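How I Clean and Regrease an Old Hand-Crank Pasta Machine

My pasta machine is a Kiletti that came from a yard sale, and for the first year I owned it I did nothing to it except wipe off the flour. Then one October it started groaning. I mean really groaning, like a door in a haunted house! My neighbor Tia Nuttall could hear it through the wall. So I took it apart, put it back together wrong, took it apart again, and now I do this every fall before the holiday noodle season gets going.

What you'll want on the table: a screwdriver that fits your screws properly (mine are Phillips, older ones are often slotted), an old toothbrush, wooden skewers, a few cotton rags, food-grade grease, and a muffin tin for the screws. Please use the muffin tin. I used a cereal bowl the first time and spent an evening figuring out which screw was the long one.

Before you start, do not wash the machine. I know it's tempting. Water gets in behind the rollers and then you have rust and a sort of flour cement in there, and that's a much worse afternoon than this one.

Take the crank off and set the thickness knob to its widest setting. Brush out whatever loose flour you can get at, turning the machine upside down and giving it a few taps over the sink. Now take off the side cover on the crank side. On mine it's held by two screws and a little tab at the bottom that you have to wiggle (gently, it's thin).
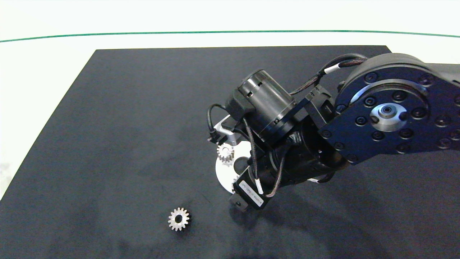

Old grease goes brown and sticky and it holds on to flour like you wouldn't believe. I scrape out the worst of it with a skewer, going between the teeth one at a time, and then go over everything with the dry toothbrush. If it's really caked on, put a bit of mineral oil on a rag and let it sit against the gunk for 8 minutes or so while you make coffee. Wipe it all off afterward.

While you're in there, look for worn or chipped teeth. A shiny spot is fine. A missing chunk means a new part, and I've had decent luck getting them from a repair place called Cheetham, though shipping took 6 days.

For the grease, less than you think. I put a dab the size of a lentil on the teeth, turn the crank by hand a few times, and wipe away anything that squeezes out. Keep it well away from the rollers.

Put the cover back on, start all the screws by a couple of turns, and only then tighten them. If the crank feels stiff, back them off a hair.

Last thing: make a scrap dough from 100 grams of flour and enough water to hold it together, run it through every setting, and throw it out. It'll pick up any gray stuff left on the rollers. If it comes out streaky, do a second batch. I usually need two.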